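Stomata open at night in a jade plant?

fgreenbench
Lab report question. We left a jade plant and a bean plant in the dark overnight and tested the leaf sap before lights on and again in the afternoon. The bean hardly changed. The jade went from sour to nearly neutral. My partner says we mixed up the tubes. Did we?

karthik_t
No, that is what jade should do. It is a CAM plant. It takes in CO2 at night and stores it as malic acid in the vacuole, so the sap is most acid just before dawn. During the day the stomata close and the acid is broken down to release the CO2 for the Calvin cycle.

mizan_leaf
Agree on the acid part. I would not say the stomata close all day though. A well watered jade will often open them late in the afternoon once the malic acid is used up.

karthik_t
True, but for a first year report "open at night, closed by day" is fine.

mizan_leaf
It is fine until the marker asks about phase four. Ours did, and half the group lost points.

fgreenbench
How much water did you give yours? Ours got watered once in six days.

mizan_leaf
Once in eight. The dry ones gave a cleaner curve.

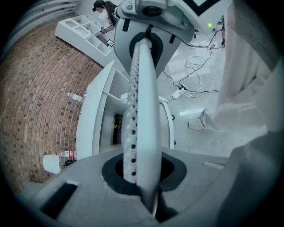
Plant Physiology Teaching Group, Department of Biology, Jilirmont College

theano_g
I help run this practical. Both of you are partly right. The four phases are worth naming in the discussion — one sentence each is enough. Please do not write that CAM plants "do photosynthesis at night." The light reactions still need light. Only the CO2 uptake is moved.

fgreenbench
That is exactly what my partner wrote. Will fix.

floor_d
Is CAM the same as C4? The handout puts them in one box.

theano_g
Same first enzyme, PEP carboxylase, so they get grouped. In C4 plants like corn the two steps usually happen in different cells. In CAM they happen in the same cell at different times.

karthik_t
I still think the handout is wrong to put them in one box. It confused people in May too.

theano_g
I disagree, the box is headed "carbon concentrating mechanisms" and both belong there. I will ask Fadi Farah to add a line between them.

fgreenbench
Last thing. Our titration used up to 6 mL of NaOH for the morning jade sample. Too much?

mizan_leaf
Depends on the leaf mass and how strong your NaOH was. Divide by fresh weight before you compare anything.

fgreenbench
We did not weigh the bean leaves.

theano_g
Then say so in the report and compare only the two jade samples, if you weighed those.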